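Veerle Hendriks
Friday

Laundry day. Finally writing down how I fold T-shirts, after three people asked under the last post.

Veerle Hendriks
Shake the shirt out once, hard, by the shoulders. Most of the creases you'd end up ironing go away there.

Veerle Hendriks
Lay it face down on a clear table. Smooth from the collar to the hem with your forearm. Sleeves last.

Veerle Hendriks
Fold each side in to the middle, turn the sleeve back on itself, then hem to collar in thirds. It should stand up on its own in the drawer. Mine are 30 cm deep and that fits two rows.

Veerle Hendriks
Reds and oranges get their own wash at my place. I lost a white Fakamus shirt to a maroon hoodie in August.

Veerle Hendriks
Pull the collar and side seams straight before the first fold. If the seams are twisted the whole thing comes out crooked.

Veerle Hendriks
Orange shirt, still rumpled:

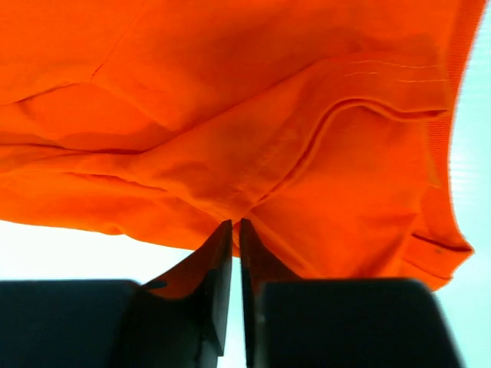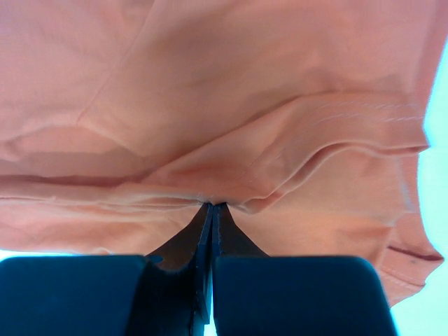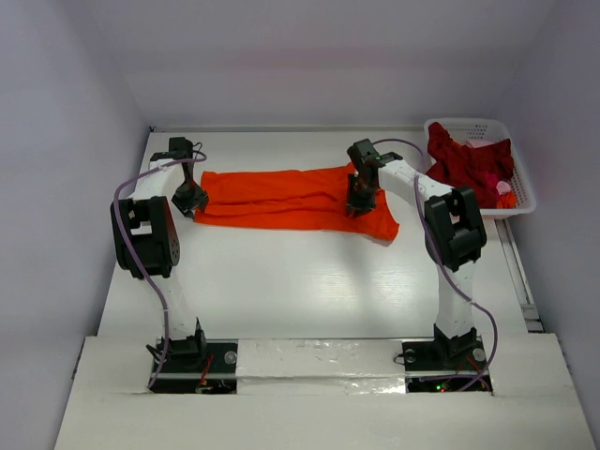
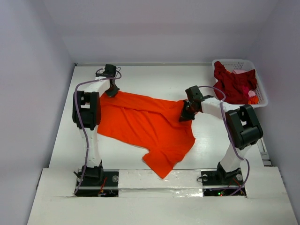

Veerle Hendriks
From Safta Dobre: do you fold while the cotton is still a bit damp?

Veerle Hendriks
Only if it's going on a shelf with air around it. For a closed drawer I wait until it's fully dry, hems and collar included.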